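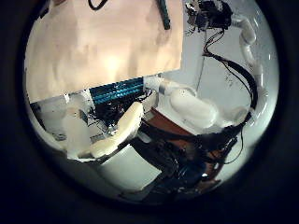
Reply from Velik: the heading on the tablet is wrong again. It was right before the receiver was swapped, and the planned courses in the nav log are still right. Only the live numbers are off. The wind readout is also wrong, and it shows a left crosswind on days when the drift says there isn't one. Please don't close this as a compass problem, we have swung the compass.

Ticket reopened
Product: Grastari tablet app, connected to Skenatora panel receiver
Customer: Velik (flight school, trainer fleet)
Installer: Van Dijk
Category: Navigation data / ownship track
Priority: 3
Previous status: Closed, no fault found
Reopened: March 26, 2018

Summary of the complaint
In one of the school's trainers, the magnetic track shown in Grastari reads 10 degrees higher than expected in cruise. The ownship symbol is in the correct position on the chart. Groundspeed and GPS altitude agree with the panel. Planned magnetic courses in the nav log agree with a plotter and sectional. The track line extending from the ownship symbol points to the right of the actual path over the ground, and the computed wind is wrong in both direction and speed.

The customer uses the trainer for dual cross-country work. Students fill out a paper nav log first, then compare it with the app after landing. The discrepancy was first reported by a student who thought the variation had been applied with the wrong sign on paper. The paper log was checked and was correct.

Other trainers in the fleet use the same app version and do not show the problem. They have the older receiver.

Support, first entry
Read through the closed ticket. The earlier diagnosis was based on a screenshot taken on the ramp with the aircraft stopped. Track from a GPS source is not meaningful when stationary, so that screenshot doesn't tell us anything either way. Removing it from consideration.

Before going further, please send:
– a recorded track log from a flight with at least one steady leg, no turns, 10 minutes or longer
– the panel heading noted by hand at the start and end of that leg
– the Connections page from Grastari with the receiver expanded
– the aircraft profile, exported, not a screenshot

Also confirm whether the tablet's own GPS is switched off in the app. If both sources are enabled, Grastari takes the external one when it is available and falls back to the internal one when it drops out. That would make the fault look intermittent.

Customer
Files attached. Internal GPS is off. The leg was flown at a constant altitude in smooth air with very little wind. Directional gyro was set to the compass before the leg and had drifted 2 degrees by the end of it. The track in the app stayed 10 degrees to the right of the gyro the entire time, give or take the drift.

We also tried a second tablet in the same airplane. Same result. The first tablet was moved to another trainer and was fine there.

Support
Thank you, the tablet swap narrows this down. The fault stays with the airplane and does not follow the tablet, so the app installation and the tablet sensors can be set aside.

Track log: the positions recorded along the leg were used to work out a true course independently of the reported track. Converted to magnetic with the local variation, the result agrees with the gyro. The reported track field in the same log does not. Position data is therefore good and the track field is being changed somewhere between the receiver and the display.

The size of the error matches the local variation, 10 degrees west. The sign matches a west variation being added to a value that had already been corrected. True track plus ten gives magnetic. Magnetic track plus ten gives what the customer is seeing.

Working theory: the Skenatora unit is sending magnetic track, and Grastari is treating it as true.

Wind readout: Grastari computes wind from heading, true airspeed, track, and groundspeed. This trainer has no electronic heading source, so the heading comes from the value the pilot types in. If the pilot types the gyro heading and the app then compares it with a track that reads ten degrees too far right, the only way to close the triangle is to invent a wind from the left. The wind error is a result of the track error and does not need its own fix. Not opening a separate ticket for it.

Question for installer: which output format is selected on the serial port that feeds the wireless module?

Installer (Van Dijk)
Port 2 feeds the wireless module. Port 3 feeds the emergency locator transmitter. Both are set to Format 4, as called for by the locator installation manual. The old receiver only had one output, so there was nothing to select. Port 2 was set to match port 3 at the time of the swap.

Wiring was checked at the connector with the panel open. Continuity is good and the shield is grounded at one end only. No chafing found. The harness is not the cause in our opinion.

Support
Agreed on the harness. A wiring fault would give missing or corrupted sentences and the log has neither.

Format 4 on this receiver carries track as a magnetic value, with variation sent in a separate field. Format 3 carries track as true. Grastari accepts both, but it picks the interpretation from the receiver entry in the aircraft profile, which is not detected automatically. In the exported profile for this trainer, the receiver entry still names the old unit, and the track reference is set to True.

So there are two ways to fix it:

Option A. Leave port 2 at Format 4 and change the track reference in the aircraft profile to Magnetic. No one has to touch the panel. Drawback: the profile lives on the tablet, and every tablet used in that airplane must have the corrected copy.

Option B. Change port 2 to Format 3 and leave the profile alone. This needs the installer's access menu on the receiver and a logbook entry if the shop's procedures call for one. All tablets will then read correctly with the existing profile.

Do not do both. With both changes made, the app would receive a true track and display it uncorrected, and the reading would be ten degrees low instead of high.

Port 3 must not be changed under either option. The locator depends on it.

Customer
Option A was tried first as it could be done the same day. The profile was edited on one tablet and the airplane was flown on the same leg. Track in the app agreed with the gyro within 2 degrees. Wind readout was light and from the direction in the forecast.

On the next flight the problem was back. Same tablet, same airplane. The profile shows True again.

Support
Please check whether shared profiles are turned on in the school's Grastari account. If they are, the master copy overwrites local changes at the next sync. Local edits are kept only until the tablet connects to the internet.

Customer
Shared profiles are on. The master copy has True. We did not know that local edits would be replaced, there is no warning on the screen.

Support
Confirmed on a test account. Editing a shared profile locally gives no warning, and the sync replaces it without notice. This has been passed to the app developers as a separate defect. It is not going to be fixed under this ticket.

The master copy can be edited by the account administrator. Before doing this, note that the school has one master profile per aircraft type, and the trainers all use it. Changing the track reference there would correct this airplane and break the rest, because the older receivers send true track. Either make a separate profile for this tail number, or go with Option B.

For a fleet with mixed receivers, Option B is recommended. It keeps one profile for the type and doesn't depend on a student picking the right entry from a list during preflight.

Installer
Can do. Is a software update required on the receiver before the format change? The unit is at version 3.2 and the service page lists 3.4.

Support
Not required. Format 3 output is the same in both versions. If the update is done anyway, do it first and set the port afterward. The update returns all ports to factory default, and that includes port 3.

Installer
Update not performed. Port 2 changed to Format 3. Port 3 verified at Format 4, and position data verified at the locator using its own test page. Power cycled and both settings rechecked. Aircraft released.

Customer
Flown on the original leg and on the reciprocal, to rule out compass deviation. Tablet profile is the unchanged master copy with True.

Outbound: app track within 2 degrees of gyro.
Return: app track within 3 degrees of gyro, with a light crosswind that accounts for it.
Wind readout agrees between the two legs.

The track line now runs along the road we use as a reference. Before, it was pointing well off into the fields on the right.

One more question. The student logs recorded while this was going on have the wrong track in them. Can they be corrected?

Support
The positions in those logs are good. Only the track field is affected. In Grastari, open the log, go to Recalculate, and choose From Positions. This replaces the stored track with one derived from consecutive positions and leaves everything else alone. Stored wind values are not recalculated and should be disregarded for those flights. Groundspeed, times, and distances don't need correction.

Internal note, visible to installer
The Skenatora quick-start sheet shows both serial ports at the same format in its wiring example. This is harmless when the second port feeds a display that accepts magnetic track, but it will cause this same fault with any Grastari profile carried over from an older receiver. A request has been filed to add a line about track reference to the sheet. Until it is revised, ask for the port format and the exported profile before anything else when the error equals local variation.

Note that in areas where variation is near zero the fault will be present and invisible. An airplane based there may show it only on a long trip.

Installer
Noted. Our post-installation checklist now has a line for track reference on each port. We have one more of these receivers going into a Velik trainer in June and will set port 2 to Format 3 on that one.

Resolution: Configuration, receiver port 2 output format
App defect: Tracked separately (silent overwrite of local profile edits)
Documentation change: Requested
Status: Closed, confirmed by customer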